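Notes for unit 4: why cloth behaves the way it does

Okay, picking up where we left off with fibers. I promised I'd get to knits and wovens, and I want you to have this in writing because I talk too fast when I get to this part.

A woven cloth has 2 sets of yarn. The warp runs the length of the loom and the weft goes over and under it. Pull a woven along either set and it hardly gives. Pull it on the diagonal (the bias) and it stretches a lot, which is why bias-cut skirts cling and why your first one will probably have a wavy hem. Mine sure did!

A knit is made of loops, each one pulled through the loop before it. The yarn has slack built in, so the fabric can stretch without any elastic fiber at all.
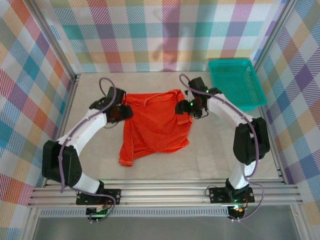 Wrinkles come next, and people mix up two things here. **Drape** is how cloth falls under its own weight. **Recovery** is how well it goes back after you've squashed it. A stiff canvas has poor drape, and whether it recovers is a separate question. Knits usually drape softly, so they slump into folds like the ones in that orange-red shirt, where the creases go a darker red and the raised bits of the knit catch the light. Use that when you're sketching fabric, by the way – put your shadows in first and leave the ridges alone.

## Try it at home

1. Cut a square from a worn-out T-shirt and another from an old bedsheet, same size.
2. Pull each one lengthwise, crosswise and on the diagonal. Write down which way gives most.
3. Squeeze each in your fist, let go, and wait 8 minutes.
4. Look at the edges too. The sheet will fray and the T-shirt will likely curl.

Please don't iron anything first. I know it's tempting.

For the reading, it's the Adugna handbook, page 96 and the chart after it. Skip the section on felts, we'll do those in July with the Sevuretti samples (they're gorgeous, and they shed everywhere, so wear something you don't mind getting fuzzy).

Bring your squares and your notes to the next class, plus one thing from your closet that has stretched out of shape. Cuffs and necklines are good places to look.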